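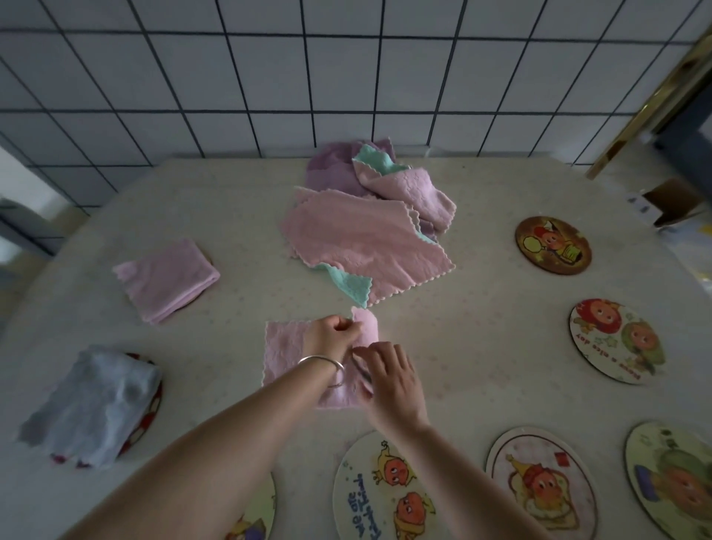
Folding a small pink towel.

Does hot water really kill germs on your towels?

Grown-ups say it all the time: "Wash it hot, that kills the germs." Is it true? Sort of. Let's poke at it.

Germs are living things too small to see. Some of them do die when they get hot enough for long enough. Doctors' tools are cleaned with steam for that reason. But your washing machine is not a steam cleaner. Even on the hot setting, the water is usually a lot cooler than boiling, and it cools down more when it hits cold, heavy cloth.

So why do towels come out cleaner? Mostly the soap. Soap grabs grease and dirt, and plenty of germs are stuck in that grease. Then the rinse water carries the whole mess down the drain. Many of those germs are still alive when they go. They just aren't on your towel anymore.

Drying helps too. Most germs like damp places, and a towel left in a heap on the bathroom floor is a very nice home for them. If it smells sour, something is growing in it.

What about bottles that promise to kill "99.9 percent" of germs? Ask questions. Which germs? After how long? If you started with a million, 99.9 percent gone still leaves a thousand.

Verena Thaler's class in Pliltalville tried a smell test. They hung 2 damp washcloths on a line and left 2 in a plastic bag. By the next morning, most of the kids said the bag smelled worse. Does that prove it was germs? No. A nose can't count germs, and the kids knew which cloths were which. How would you make the test fairer?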